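Visit notes: Letilgate store, household cleaning aisle

Fernanda Valente and I were shown the aisle by Ilango Nambiar, who looks after shelf pricing at Letilgate. The store carries 408 priced lines, 23 of them in cleaning products. Shelving is gray steel on perforated angle uprights, bolted at the joints. Tags are printed cards with blank boxes for MRP and discounted price, filled in by hand and pressed onto the front edge of the shelf.
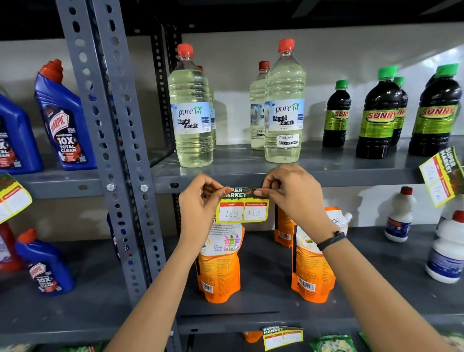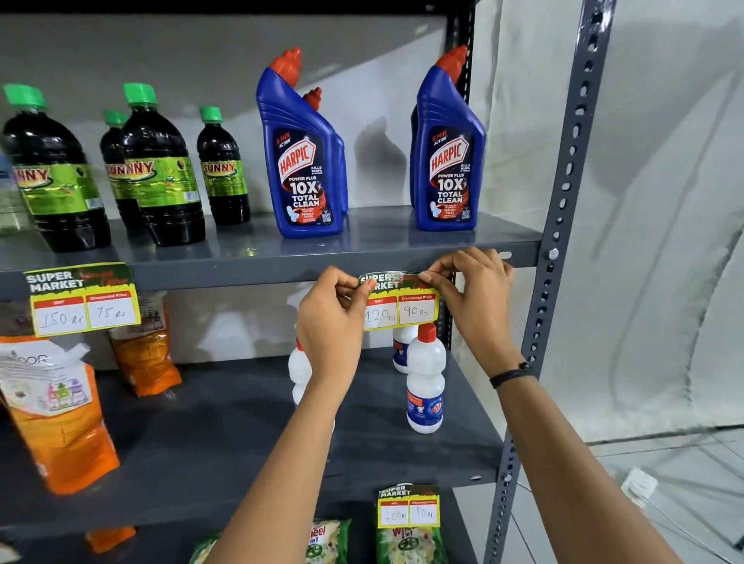

*Page last changed: 14/07/2021*

The bleach tag is marked 160 and 110. The tag by the Harpic reads 120 Rs and 90 Rs. One further tag has "Loosen Offer" in red on its top band, at 150 Rs and 75 Rs, exactly half.

Nambiar's procedure is to write all tags for a bay at the desk, then fix them left to right. A bay takes about 14 minutes. Tags that tilt are reseated at closing. Handwriting is kept because prices change too often to justify a print run.

We asked whether offer stickers on bottles are reconciled with the tags. They are checked separately, against the Softić delivery sheet. The next full repricing is planned for December.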